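Keeping a Card-Swapping Cell Honest: Workshop Tips

The Rivska cell does one job, taking parts out of old desktop towers and putting others in, and it will do that job beautifully until you stop looking after it. These are the habits that have kept ours going through 399 towers, with most of the swearing confined to June.

Check the finger bolts first. Do it cold, before the morning run, with a hex key that hasn't been used as a paint stirrer.

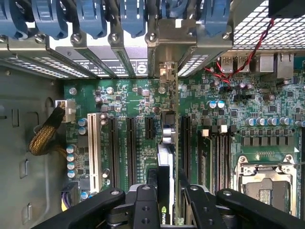

Reach is the next thing to sort out. Teach the approach from straight above and come down slowly over the last stretch. A tower that already has a graphics card in it gives you far less room than the drawing promised, and a fan lead like the twisted red and black pair running across this board is just the sort of thing a finger loves to hook. Tuck leads away by hand before you press start. It takes a moment and costs less than a motherboard.

Then there's the parts tray. Wipe the pockets every 72 cycles, and the corners too, where the crumbs live.

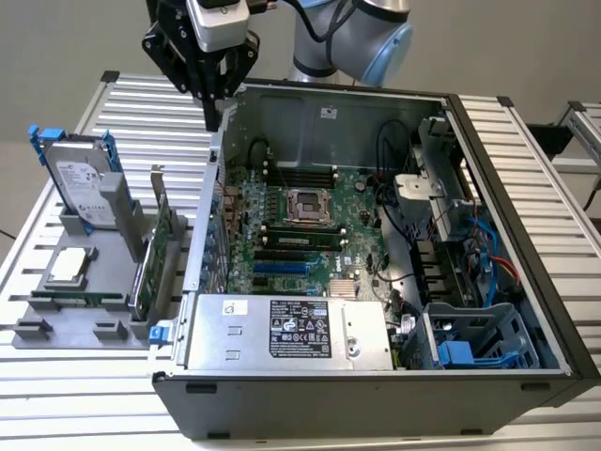
Bolt the tray down. Ours spent its first month held by optimism and shifted 2 mm, and every pick after that was a small adventure. Once it's bolted, re-teach each pocket. Yes, all of them.

Grip force gets turned up by anyone passing who has had one bad pick. Turn it back down. If a card slips, clean the fingertips with a dry cloth and try again before you touch the number.
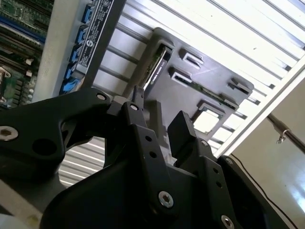
Write the number on tape and stick it to the controller. Grease the joints at 700 hours, using what the manual says and no more, unless you enjoy degreasing motherboards.

Last, do one slow lift with a scrap card at the end of the day. If it comes up crooked, look at the fingers before you blame the program. 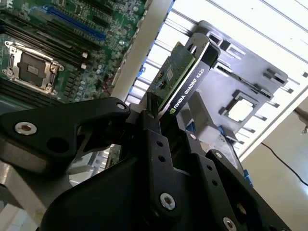
Cletis writes that the slow lift is better done first thing, while there's still a day left to fix whatever it shows, and that a strip of tape on the card makes any slip easy to spot. Fair enough. We've moved ours to 7 a.m. and the tape is on order.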